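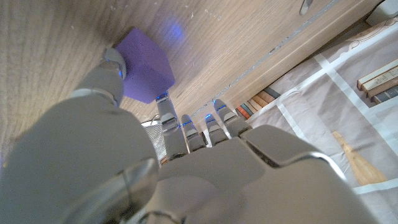
Neelam Mishra told us at the start that foam was a daft choice for a stacking project, as it squashes. We loved it for exactly that! Our group made cubes in several colours and left them under a 200 g weight for 30 minutes each, then measured how far they sprang back. The purple foam did brilliantly and lost just 2 mm. Next term we want to try towers on a wooden board (Omprakash wants 11 cubes high, I'd be thrilled with half that). Full results are in the table at the back.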